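December, notebook entry, morning

Subject: coding of the exchange student survey, second round.

We received the export from the Grisen form yesterday evening. It has 54 respondents with 48 items each, so 2592 cells. I checked the total twice and no cell is missing, but nine cells have text where a number should be. I marked them yellow and left the original values in column B.

Dwight Lévesque asks if we can merge "host family" and "private room" in the housing question. I prefer to keep them separate for now. Students in a host family write much longer answers about language, and after merging we would lose this.
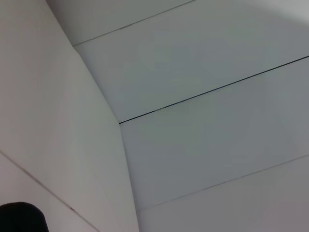
The open answers are more difficult. Item 31 asks what the student learned "from the other culture", and many answer only about the courses, for example credits or the grading scale. In the first round I coded these as "academic". Dwight coded them as "no answer". We must agree before the next batch, otherwise the agreement value means nothing.

Proposal: new code AC-2, course matters without cultural content. I will recode my half first and send it to him.

Also to do: shorten the consent text (now over 400 words, students do not read it to the end). Ask the mobility office if the spring group can get the form before departure.

14:20. Dwight agrees with AC-2. Recoding started, stopped at respondent 17.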